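April
By R. Ní Chonaill

Let the planner stop

At Drevton we have a folding cell, and for a long time I judged its software by one number: finished folds per hour. I think now this number made our code worse. A planner that is rewarded only for finishing will always choose some grasp, even when the cloth gives it no good one.

Cloth is hard for perception in a very ordinary way. The same shirt has a different shape each time you drop it, and what looks like a hem may be only a crease. Our old version gave every candidate edge a score and took the best. If the best was poor, it went anyway. I read 54 of its logs in one week, and in 12 of them the top score was so low that I would not trust it to pick up a napkin.
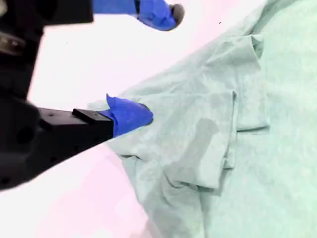
Rotent, who maintains the planner, answered me that a robot which stops to ask is only an expensive alarm clock, and that low scores often lead to good folds. I accept the second part. But then the score is badly calibrated, and we should repair the score before we use it for decisions.

What I ask for is small. Give the planner a third result besides success and failure, named "not sure", and let it look again from another angle, up to 3 times, before the fingers close. Write down the reason in the log, in words a tired person can read at night. The Brilia simulator can already replay such cases, so the testing is not a big expense - it is mostly a matter of wanting to see them.

We lose some speed with this. I would pay it.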